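4.2 What people did with the self-paced modules

I should say up front that I came into this part of the study with a favorite. I had taught the classroom version of the gas and power basics course at Bronley for years, and I fully expected the online modules to be a poor cousin. So take my surprise in this section for what it is, the surprise of somebody who had skin in the game.

The setup was simple enough. Virkeck gave us access to its new hires in trading support, billing and network planning, and Tóth did the same for its customer operations staff. Everyone got a login to the same Dullier site, the same 12 modules, and the same loose instruction to finish before the end of September. We didn't tell them what order to go in. I wanted to, and I lost that argument with my own better judgment, which told me that if you want to know how people find their way around a subject you have to let them wander a bit.

And wander they did! The site logs gave us 1550 separate sessions, and I read through a good chunk of them by hand before I let any software near them (slow, a bit dull, very much worth it). My first impression was of total chaos. People opened the module on balancing, stayed for a minute or two, jumped to the one on meters, went back to balancing, and then disappeared until the next day.

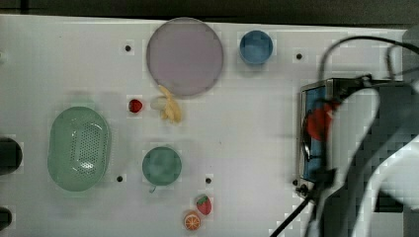 Once I lined the sessions up by job, though, the chaos settled down quite a lot. The billing people nearly always started with meters and tariffs and worked their way outward from there, so that wholesale prices came up only when a tariff question forced them to look. The trading support people went the other way. They started with the day-ahead market and got as far as the physical network only when they ran into a word like "congestion" and couldn't go on without it. Planners were the odd ones out, and I'll come back to them in 4.3.

What struck me was that my classroom course doesn't allow for either of those routes. I start with where gas and electricity come from, move on to pipes and wires, and get to the money after lunch. I've always thought of that as the natural order. It's the natural order for me, I suppose, having started out on the pipes and wires side.

We also asked people to write a short note after each module saying what they'd still like to know. I had hoped for a flood and got a trickle, but the notes we did get were good. One person in customer operations wrote that she could explain a standing charge to a caller but still had no idea why it differed from one region to the next. Another wanted to know who decides when a power plant gets paid to stay off. Those are links between topics, and the module pages at that point had hardly any links between them, apart from the "next" button at the bottom. I'd count that as the biggest fault in our design, and it was mine.

Figure 3. Toy plate, bowl, colander, mug and fruit on a white tabletop. 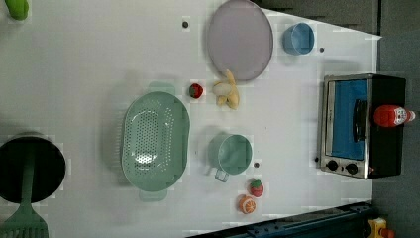 The quiz scores need a bit more care. Of the people who signed up, more than 60 finished every module and took the closing quiz, and their scores didn't depend much on the route they had taken. It would be lovely to say that any route works as well as any other. I don't think we can. The ones who dropped out along the way never took the quiz, and I have a feeling (only a feeling, the exit survey was too thin to lean on) that a fair number of them picked a starting point that was too hard and simply gave up. A person whose first taste of the subject is imbalance pricing has my sympathy.

There's also the matter of time. Dullier counts a session as open until the browser tab is closed, so a long session might be a keen reader or might be somebody at lunch. I tried a few ways of trimming the long ones and none of them changed the pattern by job, so I've left the raw sessions in and kept away from any claim about hours spent.

One last thing on the search box. We put it in late, and tucked it up in a corner, and it still became the second most common way into a module after the main menu. Most of the searches were for abbreviations. People hear them in meetings, don't want to ask, and go look them up afterward. The glossary we had at the time was a single long page in alphabetical order, with no way to get from an entry to the module that dealt with it, and the logs show people landing there, scrolling, and leaving again. We rebuilt the glossary before the second round, and the results of that are in section 5.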